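Skellen Pose Toolkit 2
Reviewed by Yara Salameh for Kaltemthorpe Lab Supply

Price: $300 per seat, per year. Runs on Linux only. Updated 10 November 2024.

What it does

Skellen takes wide-angle video from a hand-held gripper and works out where the gripper was at each moment, and how far apart its fingers were. The output is a track file that you can feed to a training script. Veditz, the company that makes it, calls this "one-click trajectories." We counted more clicks than that.

What we think of it

The marker reader is the good part. It finds square markers near the edge of a fisheye view, where a lot of cheaper tools give up, and it flags the stretches where a marker is hidden instead of quietly guessing. You can turn the guessing back on. We would leave it off.

The camera tracking is harder to like. Veditz says it works "in any room." Our test set had 1039 clips, and the tracker did fine on the ones with plenty of detail on the walls. Plain dark cloth gave it trouble - not every time, but often enough that we stopped trusting the green check mark next to a finished clip. Put something with strong edges and color behind your table before you blame the software.

The lens calibration wizard asks for 10 poses of a printed board. It will also accept fewer without complaint, and the results are worse. A warning would have been nice.

Small items such as dried beans are not tracked at all. Skellen follows the tool and has no idea what is on the table, whatever the brochure hints at. If you need objects, the Hutapea add-on is sold separately, and we haven't tested it.

What you get

Marker reader, camera tracker, calibration wizard, command-line export
One year of updates
Email support (slow in March, better lately)

Returns

Unused license keys can be returned for a full refund. Once a key is activated, Veditz handles it, and their terms are stricter than ours.

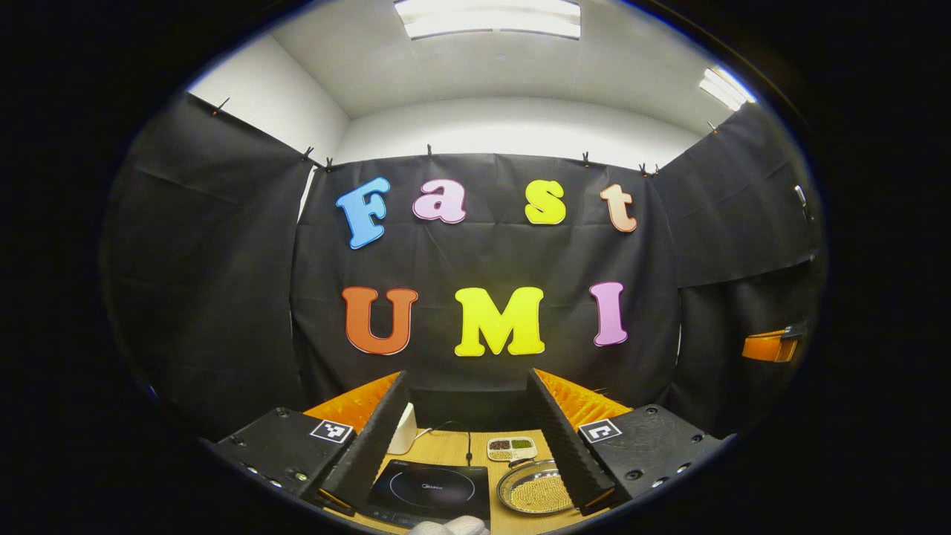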